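# Open Day at Brustine: Your Questions

Updated 2019-11-19

Thanks to everyone who came to see us in October! Hamisi Mfaume and I have gathered the questions we heard most, plus a few that came in by email afterward.

## What will I get to see?

Laundry, mostly, and I promise it's more fun than it sounds. Our operators work with hand-held grippers in a furnished bedroom, picking up clothes and folding them on the bed. You stand close enough to follow every pinch and pull. Socks are a good place to start watching - they're small, they stretch, and a ribbed knit never lands the same way twice.

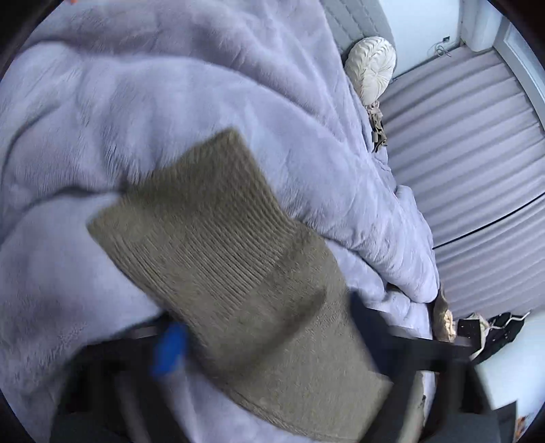
## Are the grippers robots?

The ones in the bedroom are held and moved by a person. What they record is used to teach the arms next door in the Stadel room, and the tour goes there second. I love that order, as you get to see a human do the job first and then see how far the arms have come with it (towels: very nice; hoodies: give us time).

## Why clothes? Aren't boxes easier?

Much easier! A box keeps its shape when you lift it. With a sweater, you take hold of one sleeve and the whole thing starts to shift. Our folders often bring the shoulders and neckline down into a band across the body and then deal with the sleeves, with a gripper pinching the cuff end.

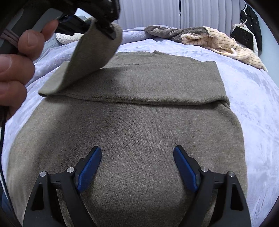 Knits are my favorite part of the tour for this reason, and visitors tend to stay longest there. Unathi Van Wyk, who leads the folding sessions, takes questions while she works, so ask away.

## Can I try it myself?

Yes. We keep 3 grippers on the practice table, and each group gets a turn. Most people squeeze too hard at first. Alois Haslinger will show you how to ease off.

## How many clips have you recorded so far?

1,672 on the bedroom set as of the last open day. Charoen Suwannarat keeps the tally on the board by the door.

## How big are the groups?

We had 39 visitors in October, which was a squeeze in the hallway. Next time we'll split everyone into smaller groups and start them at different times.

## Is it okay for kids?

Very much so. Under-tens need an adult with them in the Stadel room, and everybody stays behind the yellow line while the arms are moving.

## Can I take pictures?

In the bedroom, yes, without flash. Please ask first in the Stadel room.

## How do I sign up for the next one?

Write to Emmanuel Ndung'u at the front desk with your name and the number of people coming. Tell him if you need step-free access - the side entrance on the Vesano parking lot is the one to use.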